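# Household chore automation
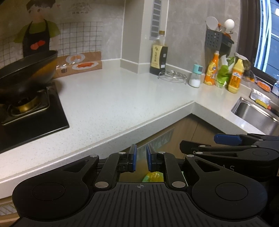 **Household chore automation** is the effort to get machines to do the ordinary work of a home: cooking, washing up, wiping counters, folding laundry, putting things back where they belong. People have been hoping for it for a very long time, and parts of it arrived so long ago that we have stopped thinking of them as automation at all. A washing machine is a robot of sorts, and so is a dishwasher, though neither one can load itself, and most of what is left to do in this field lies in that small gap between the machine and the pile of things waiting to go into it.

## Single-purpose and general machines

Writers on the subject usually split the field in two. Single-purpose machines do one job inside a box or along a floor, and they have done well. General machines, the kind with arms and hands, are meant to work in a kitchen as it stands, with the same sink and the same stove its owners use. These remain mostly in laboratories and pilot programs, and the ones that have been tried in real homes have nearly always had a person close by.

Yutong Wei, whose long essay *The Unloaded Dishwasher* is still a friendly place to start, calls the second group "houseguests" — they have to learn where everything is kept, and they have to put up with it being moved.

## The kitchen as a test

Kitchens come up again and again in this work. A wok has a rounded bottom and rocks when it is pushed. A bag of leafy greens changes shape every time it is touched, and a clear bottle can be hard for a depth camera to pick out against a bright window. Stainless steel sinks throw back glare, and crumpled foil looks different from every side. A sponge is easy to pick up and surprisingly hard to use well, since wiping calls for steady pressure over a surface the machine can't fully see.

Then there is the matter of judgment. Anyone who has cooked for a family knows which bottle by the stove is soy sauce and which one by the sink is dish soap, and knows it without reading either label. A machine has to be taught the difference, and a mistake between the two would spoil more than dinner.

## Teaching by demonstration

Earlier projects wrote out each motion by hand, which worked nicely until somebody bought a different pan. Many newer ones learn from people instead. A person does the chore while holding a pair of grippers with cameras on them, so that the recorded movements are ones a robot's own fingers could make, and no robot needs to be in the room. Other groups steer a robot from a distance, which is slower but records the actual arm.

The Ukeo collection, put together under Lingyun Zeng, holds 2,000 recorded chores from 33 home kitchens. Zeng's group found that adding more kitchens helped their system more than adding more recordings from the same kitchen, a result that has shaped how later collections were planned.

## Notable projects

**Turkitz** was a countertop arm designed by Jianguo Long for rinsing and stacking dishes. In a trial of 346 sink loads it finished most of the plates and bowls but was usually stopped by cookware, and woks in particular were left out of the final phase.

**Skastden** took the opposite road and asked owners to change the kitchen a little, with marked shelves and matching containers. It was dependable, and the families who kept it spoke of it fondly, but many found the tidying it required to be a chore of its own.

**Nakamura**, a two-armed mobile machine, was shown wiping counters and moving jars in October. Its developers allowed it up to 8 tries at each grasp, and Akua Amoah, reviewing the demonstration, noted kindly but firmly that a tired parent would have wiped the counter by the third.

## Shop floors compared

Factory work looks harder from the outside and has often been easier to hand over. Parts arrive in known positions, the lighting stays put, and an engineer can build a fixture to hold whatever is giving trouble. Yaqin Tian has pointed out that shop floors have a home-like side as well — sweeping, sorting mixed bins, coiling cables — and that these jobs are still largely done by hand.

## Present state

Whether machines can do household chores yet depends a good deal on how the question is put. Given one task, a familiar room and plenty of time, several can. Cooking a meal in a kitchen they have never visited, and then cleaning up after it, remains out of reach for reliable daily use. Cost, safety near hot burners and the patience of the people living there are all still open questions, and long trials in occupied homes are few.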